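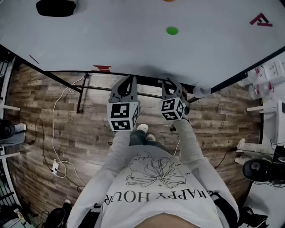
The Grandside print room has been open to the public for five months now, and I'm very happy to report that people are using it! Most come in with an idea for a shirt and no clue how to get it onto cloth, so the first session is all about picking artwork that will print well. Plain black line work is the best place to begin, and a design like the big open-petaled flower over HAPPY HOUR on the light gray sweatshirt makes a great talking point: one color, serif capitals, lots of empty space. The small handwriting-style text next to the petals leads us straight into mesh counts, because fine lettering is where a beginner's screen usually clogs.

This report covers the time from our opening in November up to Apr 7, 2019, and goes with the spending sheet we sent to the Tiongson Fund office last week.

Classes

The beginner course runs over two evenings. On the first one everybody draws or traces a design and coats a screen, and on the second they expose it, wash it out and print. We tried fitting it all into a single evening at the start and it was a mess, with people waiting in line at the washout sink at closing time. Splitting it was Genivaldo Honorato's idea and it has worked beautifully. He teaches both halves and is very patient about registration marks (far more patient than I am).

The follow-up course on two-color printing has a waiting list. We'd like to add a second group over the summer if the drying space can be sorted out.

Equipment and supplies

The exposure unit arrived late and with a cracked lid hinge. Vilidance, the supplier, sent a new hinge at no charge and we fitted it ourselves. Since then it has behaved well. Exposure times in the manual were too long for our emulsion, so there's now a chart taped to the wall with our own times on it, and people keep adding notes in pencil, which I love.

We switched from solvent ink to Trumari water-based black after the first month. The smell is gone, the cleanup is easier, and the black stays nice and solid on light cloth. On dark cloth it's still a struggle. We are testing an underbase white and will say more about that next time.

Money

From the grant, $2000 went to the exposure unit and screens, and $500 to ink, emulsion and squeegees. A further $2000 is set aside for the flash dryer, which we haven't ordered yet. The electrician wants to put in a separate circuit first, and the landlord has agreed to that in writing. We'll forward the quote when we have it.

Donated shirts have kept our cloth costs very low. Quite a few come to us with stains or old logos, and those go in the test print bin.

What has been harder than we expected

Reclaiming screens. Everyone loves printing and hardly anyone stays to scrub! We had a stack of screens with dried emulsion by the end of winter, and a few had to be restretched. The course now ends half an hour earlier so that cleaning is part of the evening, with the radio on.

The drain also needs a proper filter. We're using a mesh basket in the sink for now and emptying it after every class.

Next steps

Get the circuit installed and order the flash dryer. Open the summer group for two-color printing. Set up a rack of sample prints by the door so visitors can see what different meshes do to the same drawing. Genivaldo is also planning an open evening for people who have finished the beginner course and want to print on their own with someone nearby to help, and the Fund's staff are very welcome to come and pull a print or two themselves.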